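Notes on the Larkley reheated-rice clip, from someone who wrote holding procedures for fast-casual kitchens. Thread. 1/13
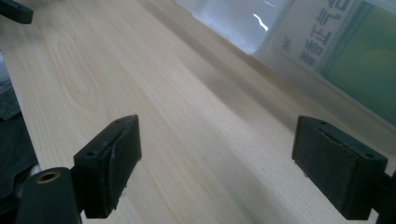

2/ For anyone who missed it: a line worker at the Larkley store of Ekuto, the rice bowl chain, filmed a pan of cooked rice coming out of the walk-in, going into a steamer, and being served. The caption says "yesterday's rice." The comments say food poisoning.

3/ Reheating cooked rice is legal and common. The hazard is Bacillus cereus. Its spores survive cooking. If the rice then sits warm, they grow and can leave a toxin that reheating does not remove. So the steamer step tells you very little. The cooling step is the one to ask about.

4/ The FDA Food Code gives two cooling stages. 135°F to 70°F within two hours, then down to 41°F within six hours total. Miss the first stage and you either reheat right away and start over, or discard.

5/ Reheating for hot holding: 165°F for 15 seconds, reached within two hours. After that, hold at 135°F or above.

6/ The clip shows none of this. No probe, no log. The pan has a day label, but the writing is too small to read at the resolution posted. You can't call it a violation from that, and you can't clear it either.

7/ What I would look at is pan depth. Ekuto stores that I have eaten at use deep steam table pans. Rice packed deep cools slowly in the middle. Two inches in a shallow pan, uncovered until cold, will usually make the first stage. Six inches under a tight lid will usually not.

8/ Some numbers. I went back through cooling logs from an old contract with Savar, a commissary that cooked rice for several chains. 674 entries. 109 missed the 70°F mark at two hours. Nearly all of those were full-depth pans covered at the time they went in.

9/ Savar switched to shallow pans on open racks. In the next batch of logs I was given, 7 entries missed, and each had a corrective action written next to it. Same rice, same walk-in. The pans cost less than one week of thrown-out product.

10/ On the "they should cook it fresh" replies. Fresh rice held in a warmer that has drifted to 115°F is worse than rice that was chilled properly and reheated. Fried rice is normally made with day-old rice at any restaurant you like. It fries better.

11/ Ekuto's statement says the store "follows all applicable guidelines." It would be more useful to post the cooling log for that pan. If the log exists, it takes a minute to photograph. Wan, the delivery app, still lists the store as open with an 11 minute prep time.

12/ If you work a line and want to check your own: probe the center of the pan, not the edge. Write the time it came off heat, the two hour reading and the six hour reading. Sanitize the probe between pans. Don't fill in the sheet at close from memory, inspectors can spot a column of identical temperatures.

13/ Several people asked about rice at home. Spread it out, get it in the fridge within an hour or so, reheat it until it is steaming all the way through. I'll add the county inspection report under this post when it goes up.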